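Home | Reports | Programs | Partners | Contact

Mivcombe Toy Lending Library
Progress report to the Baláž Fund
Submitted 8/6/18

1. Scope

This report covers the second half of the current grant. It deals with circulation, stock condition, cleaning procedure, the new catalog, and spending against the agreed lines. The outreach line was closed in the previous report and is not discussed again except where leftover money has been moved.

2. Circulation

The library has 80 member households, against a target of 76 in the grant agreement. Membership runs for twelve months from the date of joining, so a household that joined early in the grant and did not renew has been removed from the total. Households with more than one child count once.

Loans are made for three weeks, with one renewal. Demand is highest for construction sets, wooden train track and ride-on items. Demand for board games was lower than expected, and most of the games that did go out were borrowed by the same few members. We have stopped buying games for the rest of the grant and will review this when the school year starts.

Soft toys are borrowed mainly by households with a child under three. They tend to be kept for the full loan period and then renewed. The effect is that a small number of soft toys is on the shelf at any time, although the stock on paper looks adequate. We propose to limit renewals on soft toys to one week.

Late returns fell after reminder messages were switched from mail to text. The old reminder cards are still printed for members who asked to keep them.

3. Stock condition

All stock was inspected in July. Each item was checked against the condition sheet and placed in one of four grades: A (lend), B (lend after minor repair), C (hold for parts) and D (withdraw). The inspection took longer than planned. Sets with many small pieces had to be checked against the contents card, and several of the cards were themselves out of date.

19 items were graded D. Most were plastic ride-on toys with cracked axle mounts. The mount cannot be repaired to a standard we would accept, and the manufacturer does not sell it as a part. The remaining D items were puzzles with missing pieces and a shape sorter with a split lid.

Grade C items have been stored in the back cupboard, labeled by type. Train track in this grade has already been used to complete three sets that were graded B.

The train sets with magnetic couplings were given a separate check. Any car with a loose magnet was pulled from its set the same day. We will not return these cars to stock even if the magnet is reglued. The affected sets are being lent with fewer cars, and the contents cards have been amended.

4. Cleaning procedure

The procedure described in the original application called for every item to be wiped down on return and deep cleaned once a quarter. The wipe-down has been kept up. The quarterly deep clean was missed once, in spring, when the sink in the work room was out of service for most of a month. Hard plastic items were caught up in the following quarter.

Hard plastic is washed in warm water and detergent, rinsed, sprayed with a diluted sanitizer and air dried on racks. Wood is wiped with a damp cloth and dried at once. Battery items are wiped with the compartment closed. The compartment is then opened and checked for leakage before the item goes back on the shelf.

Fabric items are the slowest to process. They are machine washed in mesh bags on a cold cycle and dried flat. Drying takes up to 2 days depending on the filling, and there is only one rack deep enough for the larger pieces. Anything that comes back with an odor goes through a second wash before it is graded. Seams, eyes and noses are pulled by hand at every return, and an item that fails the pull test is set aside for stitching.

The washing machine bought under the equipment line has worked without a fault. The drying rack bought with it has lost two of its clips. Replacements have been ordered under the warranty.
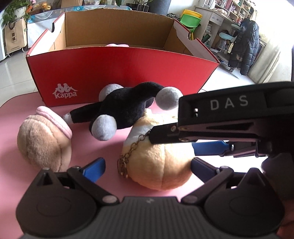 Does the three-week loan period leave enough time to clean soft toys between members?
The loan period itself has no effect on cleaning time. Each soft toy is taken off the available list when it is returned and goes back on after drying and inspection, so a reserved toy may reach the next member a few days after the date shown at booking.

5. Catalog

The paper catalog has been replaced with Skenora, a lending system installed and supported by Kotico. Every item now has a bar code label and a record with its grade, contents and cleaning date. Labels on fabric items are sewn in, as the adhesive ones came off in the first wash.

Two problems remain open. The system does not handle a set with a missing piece except by marking the whole set as unavailable, and we work around this by editing the contents field by hand. Reservations made on the same day from two different accounts can also both be accepted. Kotico has confirmed the second fault and has promised a fix in the next release. The first is treated as a feature request and has no date.

6. Spending

Equipment is fully spent. Stock purchase is slightly under budget because of the decision on board games. Cleaning supplies are over budget, mainly due to the mesh bags, which were not in the original estimate, and a change in the brand of sanitizer. The overspend has been covered from what was left in outreach, as permitted under the agreement. Software is on budget, with the final support installment to Kotico still to be invoiced.

No change to the total grant is requested.

7. Work planned for the next period

- Replace the withdrawn ride-on toys with models that have metal axle mounts.
- Buy a second deep drying rack.
- Bring all contents cards up to date and print them from Skenora.
- Introduce the one-week renewal limit on soft toys.
- Repeat the magnet check on all train sets.

Approval is needed for the second drying rack, as it falls under the closed equipment line. We ask that the underspend in stock purchase be released for this. The quote is attached to the signed copy of this report and is valid for sixty days.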